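Site visit: Fullside surface coatings plant, Nokdale

The Fullside plant in Nokdale produces waterborne topcoats for furniture panels and interior doors. The site opens to trade visitors one Tuesday in April, and registration closes once 90 places are taken. This report covers the morning route: raw materials, dispersion, let-down, filling and the test rooms.

Raw materials arrive by road and are held in a heated store. Resin is delivered in bulk and pumped to indoor tanks. Pigments come in paper sacks and are tipped by hand under extraction, which remains the slowest step on the site. The plant has looked at bulk pigment handling and rejected it on color change time.

Dispersion uses 4 high-speed mixers. Each batch is checked for fineness with a grind gauge before it is released to let-down. The standard batch is 2000 liters. Small custom colors are made in a separate bay, where the minimum order is 300 liters. That minimum was the subject of most questions from the joinery shops in our group – several of them order less than that in a year.

Filling is semi-automatic. Containers are placed by hand, filled by weight and lidded on a Vovport press. The line was stopped for a label change during our visit, so no output rate was observed. Floor drainage in this area is good and the walkways are clearly marked.

The test rooms were the most useful part of the route. Panels are checked for gloss, adhesion, scratch resistance and stain resistance. The stain method uses coffee, mustard, red wine and a household cleaner, each left under a cover glass and then wiped.

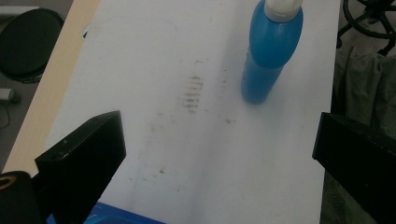
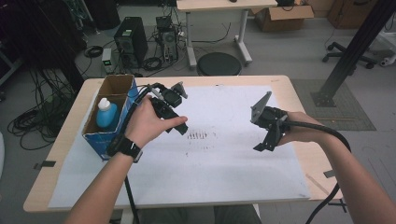
Results are graded by eye under a fixed lamp. Two graders work separately and a third is called in if they disagree. The Yuen matte range loses a grade on mustard compared with the satin version, and the data sheet states this openly.

Printed data sheets were available at the exit, though the one for door edges was out of stock. Parking is behind the warehouse. Safety shoes are required and are not supplied.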